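Speaker notes – Raka simulator, a buyer's view
Lindiwe Ndlovu, September 2018

## 1. Opening (keep it short)

Say who I am and who pays me. Landry asked me to review Raka before they sign for nineteen seats. Prastton, who sell it, gave me a trial licence and a phone number. I used both.

Show of hands: who has bought a simulator and still uses it? Wait. Don't fill the silence.

## 2. What the brochure promises

Read the line out slowly: "Teach your robot before you own it." Then ask what "teach" means there. I asked Prastton twice and got two answers. One was about planning paths for the arm. The other was about learning a task from scratch. Those are different products at different prices, and the quote doesn't say which one you get.

Bring up the first slide. Arm over the little tray, gripper pointing down, small cubes to play with. Let people look at it, then carry on talking about the quote.
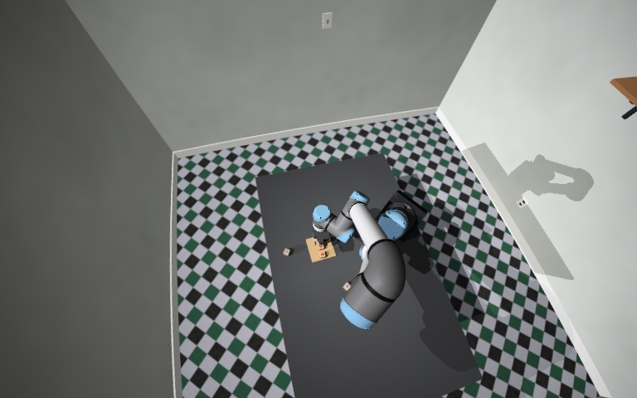
## 3. What I liked

- Setting up took me a morning. I had put two days aside.
- The shadows are decent. You get the arm's outline on the wall as well as on the table, which matters if you plan to train anything on camera views.
- Saving and reloading a layout works, and the files are small.

Don't rush this part. Prastton have people in the room and they deserve to hear it.

## 4. What I didn't

The cubes are the problem. Cubes are kind. They have flat sides, they sit still, and a gripper can come straight down on them. Landry handle bagged fittings that slump and slide about. I asked for a bag. Prastton say soft objects are coming in October – no price, no demo, and it isn't in the contract.

Next, the reports. Raka gives each run a score out of ten, and my runs kept coming back as 9. I moved the tray and got a 9. I slowed the arm right down and got a 9. I still can't tell you what the score measures, and the manual has one paragraph on it.

Second slide. Stay on it while I talk about idle poses. The arm is folded up with its wrist well above the table, and that's a sensible place to park it in a room with nothing overhead. Landry's cell has a guard rail and a low lamp. You can build those in Raka, but you draw them yourself, and the training day doesn't cover it.
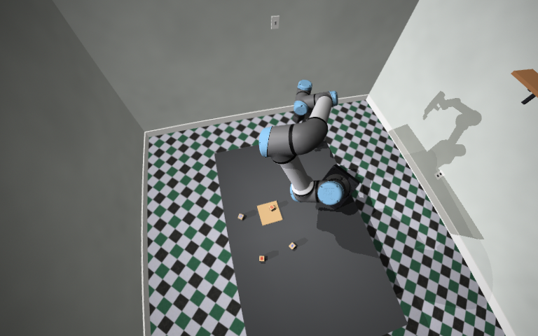 *Slide 2: Raka trial, arm raised, cubes on and around the pad.*

## 5. Against Rurkent

Someone will ask, so get in first. Rurkent looks worse. The menus are a mess and the help pages are thin. It did let me load my own part shapes on the first afternoon, and its log tells you why a run failed in words I could follow. I wouldn't call it the winner. I'd want both firms to run the same job, with Landry's parts, while we watch.

## 6. What I told Landry

Take two seats, not nineteen. Pay monthly. Get soft objects written into the contract with a date, and a refund if the date slips. Ask for the scoring method on paper.

Questions. If Prastton want to answer the one about the score, give them the microphone.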